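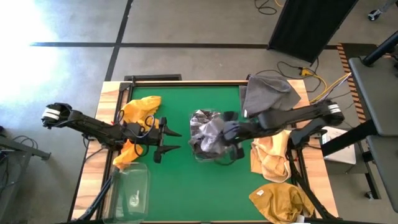
Table 2, sorting by color

The Shezi gallery covers the sorting and packing of household textiles into clear bins. The work is done on a table with a green top and light strips down the left and right sides. Grays are kept together in one bin. Orange cloths are kept apart from them, as a precaution against dye transfer in storage.

Clear bins are used throughout. Opaque boxes were tried in an earlier round and dropped, as the labels came off and every lid had to be lifted to find anything. With a clear wall the color group can be read from across the table.

Notes on the method

Pieces are sorted by color first and by weight second. Light grays and charcoals count as one group. Patterned pieces go with their ground color -- a gray print is filed as gray. Whites are a separate group, and so are the peach and orange towels, which shed more lint than anything else on the list.

The bins are filled without folding, up to the last piece. A bunched load takes more space than a folded one, and the difference is not small: the same set of grays that fills a bin when bunched leaves a third of it free when folded flat. Against that, folding took 21 minutes per bin in our trials and bunching took 2. For storage under one season the faster method was kept. For longer storage the Pernura sheet still applies, and all pieces are folded to the width of the bin.

Heavy weaves go on top. A waffle or rib weave placed at the bottom tends to print its pattern into thin jersey under load, and the marks need steam to remove. Placed on top, the heavy piece also holds the rest of the load down when there is no lid. 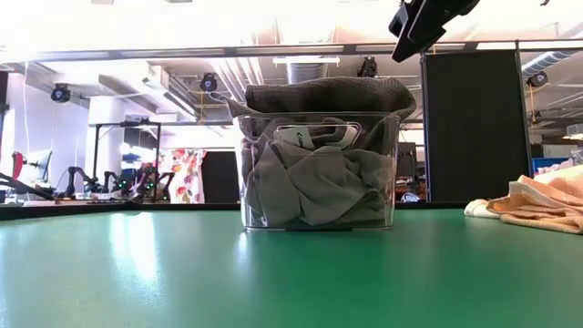 Gray bin with a dark gray waffle-weave cloth folded across the top. The cloth hangs over the rim on both sides. Peach towel at right, with white cloth under it.

Labels are handwritten on small white stock and placed inside the bin at the handle end, in among the fabric. Adhesive labels on the outside were given up after the first round; the glue leaves a film on the plastic that collects lint. A loose label can slip down as the load settles. When that happens, pull it back up to the handle opening and do not write a second one.

Fill height

The working limit is the rim. A top cloth may pass over it on bins that stay on an open shelf, but has to be tucked in on any bin that will be stacked. The Hereo shelving takes 17 bins with lids, or one layer per shelf without. Fabric caught between lid and rim will lift one corner of the lid, and a stack built on it leans.

Terry towels are packed last. They compress well at first and then recover, so a bin of terry closed at the rim in the evening may have pushed its lid up by morning. Leave a hand's width free.

Related galleries

Skanell -- bed linen, flat fold, shallow bins
Pernura -- long storage, sheet and fold widths
Hereo -- shelving and stack heights

Bin sizes and the label template are listed on the materials page. The template was revised in May; older labels remain valid until the bin is next opened.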